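Pavar Photo Walks Opens July Program, With Alarm Clocks Strongly Advised

PRALLBY – Pavar, the small outfit that has been leading people up hills in the dark with tripods since its founders ran out of excuses to stay in bed, has opened bookings for its winter program of landscape photography walks along the Prallby coast.

The July program has room for 36 walkers, spread over small groups. Each walk begins at 5:15 am at the Matoušek boat ramp, where there is a car park, a bench and no coffee of any kind. Walkers are asked to bring their own.

"People write in to ask if there's a later session," said Otakar Štefanec, who leads the headland walks. "There is. It's called lunch, and the light is terrible."

A new route for people who dislike stairs

The program adds a second route this year. The old one climbs to the Skosex lookout and is still the pick for anyone who wants the whole bay in a single exposure. The new one stays low, following the rock shelf south of the ramp, and suits long exposures, wet boots and walkers whose knees have opinions. It runs only on a falling tide. Pavar will move a booking if the swell is up, and will not be talked out of it by anyone holding a new wide-angle lens.

Arnulfo Rengifo joins as guide for the shelf route. He has photographed it for years and owns up to 2,548 frames of the same rock, of which he likes four.

"The rock is fine," Mr Rengifo said. "I kept standing in the wrong spot. I can now show other people the wrong spot, which saves them a winter."

An indoor session follows every walk, back at the Pavar studio, covering editing, colour and the delicate matter of deleting things. Walkers bring a laptop and their best 10 pictures from the morning. Those who bring 900 will be seated near the door.
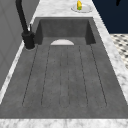
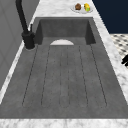 Dark grey sink, white marble benchtop.

What to bring

A tripod that stays up, a head torch with a red setting, a spare battery kept in an inside pocket, and a cloth for salt spray. Any camera with manual controls will do. Phones are welcome if they come with something to hold them still. Drones are not welcome, and neither is the phrase "I'll fix it later".

Exhibition and prize

Walkers may each enter one print in the end-of-season show at the Pavar studio. The best in show, as judged by Mr Štefanec and whoever he can't outvote, receives a $2,000 print credit. Last year's winner was a picture of a gull taken by accident, and the judges stand by it.

Bookings

Places can be reserved at the Pavar studio counter in Prallby or by phone during business hours. Calls made before dawn will be answered from a headland, probably with poor reception.

Media contact: Otakar Štefanec, Pavar Photo Walks, Prallby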